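Spülen wie bei Oma, nur leiser: Kasent eröffnet die Leihbecher-Küche in Skallurby

15. Oktober 2021
Von Ingegerd Amundsen

Skallurby. Ich gebe es gern zu: Als Helge Ljungberg mir im Frühjahr von einer öffentlichen Spülküche erzählte, habe ich erst mal gelacht. Wer geht denn freiwillig zum Abwaschen aus dem Haus? Inzwischen stehe ich selbst zweimal die Woche dort, die Ärmel hochgekrempelt, und freue mich wie ein Kind, dass wir jetzt endlich für alle aufmachen!

Worum geht es? Kasent verleiht ab sofort Becher, Teller und Besteck an Vereine, Schulen und Familien in Skallurby und Kvam. Wer ein Fest plant, holt sich bei uns eine Kiste ab, feiert und bringt alles wieder zurück. 1.152 Becher haben wir inzwischen im Regal, dazu 30 Kisten zum Tragen (die kleinen passen sogar auf den Gepäckträger). Gespült wird entweder von uns oder, und das ist für viele der schönere Teil, gemeinsam an der langen Arbeitsfläche. Kaffee gibt es dazu, und wer will, dreht das Radio auf.

Am Anfang haben wir alles Mögliche ausprobiert, Lappen, Borsten, Stahlwolle (bitte nicht!), und sind am Ende bei Schwämmen mit Griff gelandet. 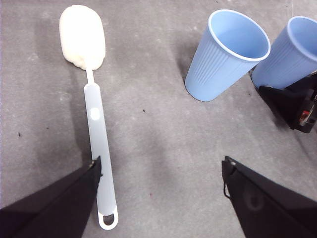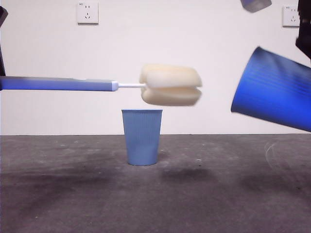 Unser Spülkurs heißt Plokulham und dauert keine Stunde. Nizar Awad hat ihn sich ausgedacht, und er nimmt die Sache wunderbar ernst: erst die Becher, dann die Teller, fettige Sachen ganz zum Schluss, und das Wasser lieber einmal zu oft wechseln. Bei Bechern, die wie die hellblauen nach unten schmaler werden, kommt man mit der Hand schlecht bis auf den Boden, deshalb üben wir dort gleich mit dem Schwamm am Stiel. Die Griffe mit Öse wie auf dem ersten Bild mag ich besonders, die hänge ich nach dem Spülen einfach an den Haken und muss nicht suchen. Ach ja, und der Rand! Den vergessen fast alle, dabei sitzt genau da der Lippenstift.

„Ich habe 40 Jahre lang falsch abgewaschen, das hat mir meine Frau immer gesagt, und jetzt habe ich es schriftlich“, sagt Lutz Lindemann, der den ersten Probekurs mitgemacht hat. Er kommt trotzdem wieder, vor allem wegen der Zimtschnecken.

Die Ausleihe kostet 3 Euro pro Kiste, der Kurs ist kostenlos. Für größere Feste mit mehr als 100 Gästen meldet euch bitte früh, besonders für Dezember, da sind schon etliche Kisten vergeben. Zerbeulte oder gerissene Becher bitte einfach mit zurückbringen, wir sortieren sie aus, und es gibt auch keinen Ärger.

Fragen zur Ausleihe beantwortet Åsmund Bakke am Tresen, Presseanfragen landen bei mir. Wer über uns berichten möchte, darf gern vorbeikommen und mitspülen. Handtücher bitte selbst mitbringen, unsere sind ständig in der Wäsche.

Weitere Meldungen
Kasent sucht Regale für den Lagerraum in Kvam
Plokulham für Schulklassen: Anmeldung geöffnet
Besteck richtig sortieren: ein Nachmittag mit Helge Ljungberg
Leihkisten im Dezember: Abholung und Rückgabe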